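Archive Home | Threads | By Date | Search

Plullden Pond Keepers List
September 6, 2018, posted by the list secretary

Hello all,

Somebody wrote earlier:

> My goldfish keep hanging at the top since I moved them to
> the stock tank in April. Is 60 gallons too small for 2 of them?

Sixty is a perfectly kind size for two fish, so please don't feel bad! I'd look at the air first. Fish that hang at the top in warm weather are often short of oxygen, and a little fountain pump or an air stone can help a great deal. Ours at the Clallier pond is a Modanura, and it has run for 13 years with nothing more than a rinse now and then.

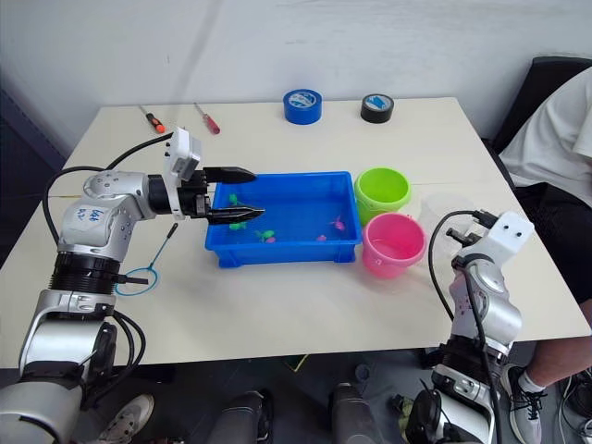 Blue tray with water and six toy fish.

Do test the water too, before you change anything else – ammonia and nitrite especially. If either one shows up, swap out a quarter of the water, treat the new water for chlorine, and feed very lightly for a few days (I know, they beg so sweetly).

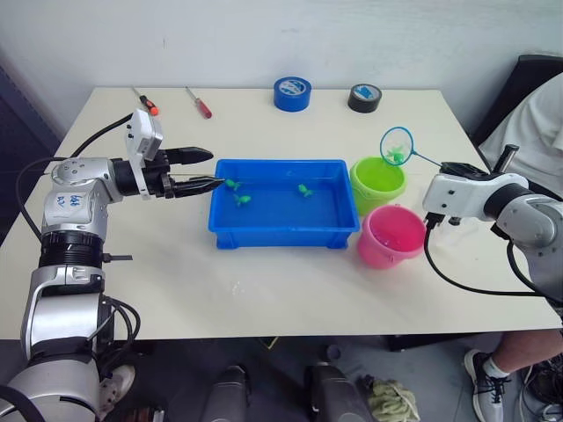 Shade matters as well. I lay an old screen door over one end of my tank through the hot months, and the fish spend every afternoon under it. The folks at Yip Garden Supply also sell floating plants by the scoop, and those do nicely.

Write back and let us know how they're doing!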